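Ground notes: drainage, entry and seating at Arkport

The west stand at Arkport reopens for the first home match in December, and several arrangements differ from last season. Members who hold seats in rows A to F should read the part on entry before they travel.

The pitch drainage was the main item of work over the summer. The old clay pipes under the Storkon Road end had silted up along most of their length, and standing water caused two postponements last winter. The contractor, Yazzie, cut 14 new lateral drains across the southern half and tied them into the existing main drain on the touchline. Each trench was backfilled with gravel to 15 centimetres below the surface and finished with sand and root zone. The turf over the trenches was laid in strips and is still slightly paler than the rest. It should even out after the spring feed.

Until the joints between strips have knitted, the warm-up area for substitutes is moved to the strip behind the north goal. Both teams have been told. Match officials will inspect at 9.30 a.m. when there has been frost or heavy rain overnight, and the decision will go on the club website by 10. Please don't ring the ground before then -- the office line is needed for the visiting club and the coach firm. 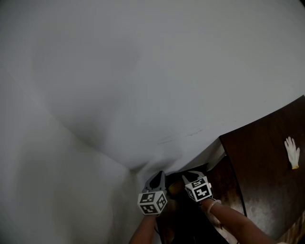

Entry to the west stand is now through turnstiles 3 and 4 only. Turnstile 5 has become an exit gate and opens ten minutes before the final whistle. Season cards are read by the new Avgate scanners, which need the card held flat against the glass with the code facing down. Paper tickets work in the same way but must be unfolded. If a card fails twice, the steward will send you to the side window, where your seat can be checked against the list and a slip issued. The slip is valid for one match.

The stand holds 334 seated spectators after the work. The back row has gone, as the new handrail and wider gangway took up the space. Holders of back-row seats have been moved to row K at the same price, and letters with the new seat numbers were posted last month. Of the seats in the stand, 169 are held on season cards. The others are sold match by match, online until noon on the day and at the gate after that.

Rows A to F are reached from the front walkway. The steps from the rear concourse now stop at row G, with a barrier below it. Anyone who enters at the back with a ticket for the lower rows will have to go out and come round, so follow the blue signs from the turnstile.

The roof over the southern bay still drips at one joint in a west wind. A replacement gutter section is on order.

Questions about seat moves should go to Ingrid Castellanos at the ticket office, in writing if possible, with the old and new seat numbers and the name on the card. Requests to sit together will be dealt with in the order they arrive. Refunds on moved seats can be claimed up to the second home match.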